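Westum Paper Reuse Project
Interim report to the Brendden Fund
Sep 21, 2024

Where we are

The grant pays for a room, a cutting table and the running costs of turning end-of-roll and offcut paper into flat sheets for schools and community art classes. We are past the halfway point of the funding period. The room is in use and paper is going out. I am less sure than I was in January that the project does what the application said it would, and this report tries to say why.

The short version is that the flattening and sorting side is working tolerably, the storage side is not, and the demand figures we gave you were too generous. Spending is on budget, mostly on account of two things we have not yet bought.

What the application promised

We said that printers in and near Westum throw away large amounts of clean white stock, that classes are short of large paper, and that the only thing missing was a place to do the work in between. The first claim holds up. Iltetti, our main supplier, has kept to its side of the arrangement and drops off more than we can handle in most months. The second claim holds up in part. The third I would now call wishful. Between the roll end and the classroom there is a place, but there is also transport, drying out, cutting, checking, stacking and a fair amount of phone calling, and we costed for very little of that.

Output so far

Since the room opened we have finished 962 large sheets. Of those, 749 have been delivered. Another 111 were rejected after finishing, nearly all for edge damage or a curl that came back in storage. The remainder are on the shelves.

I would caution against reading the delivered figure as paper used. We know what left the building. Of the 8 sites on our list, fewer than half have told us what they did with it, and one admitted the bundle was still in a cupboard. The application described every delivered sheet as "a sheet put to work." I would ask the Fund to ignore that phrase, and we have dropped it from our own materials.

The rejection count also needs a note. We only began writing down the reasons partway through the period. Earlier rejects were logged as "damaged" and that was that, so any trend you might see in the monthly table should be treated with suspicion.

Flattening

This was the part we expected to struggle with, and it has gone better than the rest. Stock from the end of a roll has a strong curl, and the method in the application (rolling it backward over a tube and leaving it overnight) creased as many sheets as it fixed. We gave that up. Sheets are now cut oversize, laid out singly on the table, left under boards and then trimmed. It is slow. It uses the whole table for one or two sheets at a time, and that has become the main limit on how much we produce.

The claim in our last update that flattening had been "solved" was premature. Heavier stock behaves well. Thin stock lies down nicely on the day and then lifts at the corners after a week or two on a shelf. We do not know yet if that is down to the method or to the damp in the storeroom, and without a test we should stop guessing.

The table

You asked in the last round whether the table was worth what it cost. My answer is a qualified yes. The surface is smooth enough that grain does not print through when someone leans on a sheet, which was a real problem with the trestles we started on. The height suits most people. It is too small. A full sheet takes up nearly all of it, leaving no clear area for tools or for the next sheet waiting its turn, so things get put on the floor and on the shelves, where they do not belong.
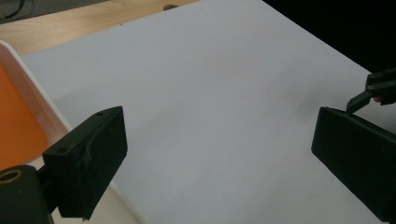 A large white sheet laid flat on the wooden tabletop.

The supplier's suggestion was a second table pushed up against the first. I am not persuaded. Two tables of slightly different height would give us a ridge exactly where we do not want one, and the room is narrow already. A clip-on extension leaf from Tapia has been quoted and would cost a good deal less. We have asked to try one before paying for it, and have not had an answer.

Storage

Poor. The storeroom was described to us as dry and it is not dry enough for paper. We lost part of one batch before anyone noticed, and the lower shelves are now left unused. A dehumidifier is in the budget and has not been purchased, partly as the landlord has twice said the outside wall will be repaired first. I have stopped planning around that repair. Unless the Fund objects, we will buy the dehumidifier next month.

Demand

The application relied on a survey in which almost every site said it would take large paper "regularly." Saying yes to free paper on a form costs nothing, and we should have weighed it accordingly. In practice two sites order often, a few order when reminded, and the rest have taken one bundle. The common complaint is size. Teachers like the idea of big sheets and then have nowhere to keep them. Several have asked if we could cut them in half, which is easy to do and raises the fair question of whether we needed a large table in the first place.

We will offer half sheets for the next three months and record what is ordered. If most orders move to the smaller size, we will come back to you with a different plan before spending anything on the extension leaf.

Money

Rent and delivery costs are as forecast. The underspend you will see in the accounts is the dehumidifier and the second set of boards. Please do not take it as a saving. Staff hours are running above the plan and are being absorbed by the parent organization, an arrangement that cannot go on past this grant.

What we are asking for

No additional funds at this stage. We ask for permission to move the money set aside for promotion into storage, where it might do some good. We also ask that the output target for the second half be set in sheets ordered by sites, with finished sheets reported alongside it. The current target can be met by stacking paper on a shelf.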